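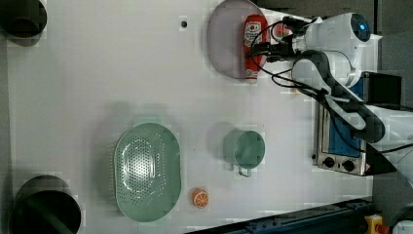
A tabletop cell with kitchen items set out and the arm at the ketchup bottle. Photo: Prasix

Prasix opens Katton upkeep service for tabletop robot cells

DROLTDEN, April – Prasix is opening its Katton upkeep service to all owners of single-arm tabletop cells, including cells that were built by the owner or by another supplier. Until now the service was only offered with new cells sold by the company.

Katton covers the setting up of a cell, a fixed round of checks while it is in use, and repair of the parts that wear most: gripper fingers, cables, cable clips and the fixings that hold the arm to its base. It is meant for sites where one arm works over one table, handling light household goods such as bottles, mugs, plates and small kitchen appliances.

The yearly price is £954 per cell. That includes one setting-up visit, the routine checks and labour for repairs. Replacement parts are charged separately from a printed price list, and travel is included for sites on the mainland.

What happens at the first visit

A setting-up visit starts with the arm switched off. The engineer checks that the table is level and does not rock, then goes over the bolts along the rails and at the base of the arm. Loose bolts are tightened with a torque wrench and marked with a line of paint pen, so that any later movement can be spotted by eye.

The engineer then moves the arm slowly through its full reach with the gripper empty. Cables are the main concern at this stage. They need enough slack for the wrist to turn all the way round, and they must stay clear of tall or heavy objects on the table. Where a loop hangs too low it is taken up with a soft strap. Hard plastic ties are not used on moving cables.

The stop button is tested next, three times with the arm still and three times with it moving at low speed. It has to be within easy reach of the person running the cell. If it is not, the visit stops there until the button has been moved.

Last comes the touch test. The arm is sent to a set of points on the bare table and the gap between fingertip and surface is measured with feeler gauges. The readings go on a card that stays with the cell, and all later checks are compared against that card.

In trials the full visit took 53 minutes on a cell in good order. Cells with cable faults took longer, and one had to be finished the following morning.

"Most of the calls we get are about the gripper missing things it used to pick up," said Tanvir Biswas, head of field service at Prasix. "People start changing the software. We ask them to put a spanner on the base bolts first, and then look at the finger pads. A pad that has worn smooth on one side will let a bottle turn in the grip, and from the operator's chair it looks like a fault in the program."

Checks by hours run

Routine checks under Katton are set by hours of arm movement. The first falls at 332 hours and the same interval applies after that. Prasix sends a reminder when the owner reports the figure from the controller. Sites that do not wish to report hours can choose a check every quarter at the same price.

At each check the engineer:

cleans the fingers and replaces the pads if the tread has gone
looks along every cable for flat spots, nicks and shiny patches
checks the paint marks on the bolts
repeats the stop button test
repeats the touch test and fills in the card
wipes down the joint covers with a damp cloth and no solvent

Owners are asked to do a shorter round themselves at the start of each working day. It involves clearing the table, wiping it, pressing and releasing the stop button, and running the arm to its rest position and back. Objects go back on the table once the arm is at rest.

The company has also rewritten its owner's handbook to go with the service. The new edition runs to 89 pages and has separate chapters on cables, fingers, table fixings and faults. The fault chapter is ordered by what the operator notices – a click, a drift to one side, a dropped mug – and leads from there to the part that should be looked at. Error codes have been moved to a table at the back.

Trial at Olmedo

Katton was tried over the winter at Olmedo, a test workshop that uses tabletop arms to handle kitchen goods. The workshop had been doing its own repairs and kept a drawer of spare cables cut to length.

Leire Calvo, workshop manager at Olmedo, said the card had been the most useful part. "We had always written things down, but in four different notebooks. When the arm began to sit low on the left, the card showed it had been creeping for two checks. It was one bolt at the base. We would have recalibrated and carried on, and then done the same again a month later."

Ms Calvo said her staff had asked for one change during the trial. The first version of the daily round told them to remove the finger pads for washing. The pads were tight and the small screws were easy to lose, so the step has been moved to the engineer's check. Staff now wipe the pads in place.

Olmedo has kept the service on after the trial and pays the standard price.

What is not covered

Katton does not cover damage from liquids spilled into a joint, or arms that have been opened by anyone other than the maker or Prasix. Motor and gearbox faults are passed to the arm's maker. Prasix will take the arm off the table, pack it and refit it when it comes back, and the touch test is repeated at no charge.

Cameras and lights fitted above a table are left as found. Engineers will note a loose bracket on the card but will not adjust it, as a small shift can upset the owner's own settings.

Objects used on the table remain the owner's concern, although the handbook has a page of advice on them. Heavy appliances should be stood on a non-slip mat, and anything with a mains lead should have the lead taped down or taken off. Greasy packaging should be wiped before use, as grease on the finger pads is a common cause of dropped items.

Availability

The service can be ordered now for visits from the end of April. Owners need to give the make of arm, the size of the table and a photograph of the cell taken from above. Prasix will reply with a visit time and a list of anything that should be cleared or unplugged beforehand.

Owners who already have a Prasix cell will be moved to the new terms when their present cover ends. The handbook is free to all customers on paper or as a file.

About Prasix

Prasix builds and looks after tabletop robot cells from its workshop in Droltden. It supplies workshops, colleges and test kitchens, and runs a parts counter that is open from 8am to 4pm.

Press contact: the Prasix press desk, Droltden. Interviews with Tanvir Biswas can be arranged on request.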